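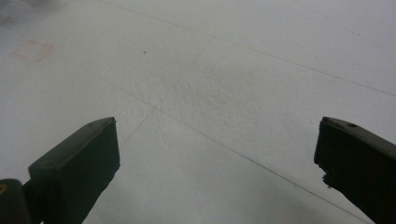 April 25, 2026

Bench top, room 9. Wiped the white surface down again this morning and went over it with the lamp held low. The finish is matte and I want it to stay that way, so no polish and none of the spray Valter Myklebust brought over from the Grunley store. Plain water, a drop of washing-up liquid, soft cloth. Second cloth to dry.

The thin lines running slantwise across the top are still on my list. Eilif Tangen says panel seams, Torunn thinks someone ruled them on as guides before we moved in. I ran a fingernail over the long one and couldn't decide. Will try a damp cotton bud at one end and leave the rest alone until I know. If they are seams I would like them sealed before the Koech trays come back, as those always drip.

Level: 2 mm low over the full length, falling towards the window. Same as in December. Packed the far foot with card for now — needs a proper shim. Sobia Ghumman has a tin of them at Tremstead and will bring some.

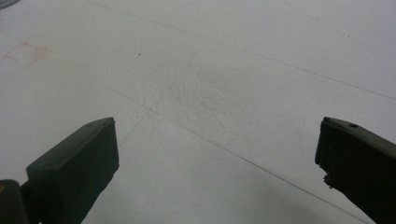
Checked again after packing the foot and the bubble sits where it should. Waited 24 minutes and looked once more, no change. Room at 22 degrees.

The white isn't even all over. I don't think it matters for sorting, but it might for the colour cards, so Troels should pick one patch and keep to it. I'd rather not paint. The last time we painted a bench (the Gendusa one) it stayed tacky for ages and everything stuck to it.

To do:
cotton bud test on the long line
shims from Sobia, take the card out
ask Eilif what the top was bought as, he may still have the order sheet
new cloths, the old ones shed

Mugs on the windowsill please.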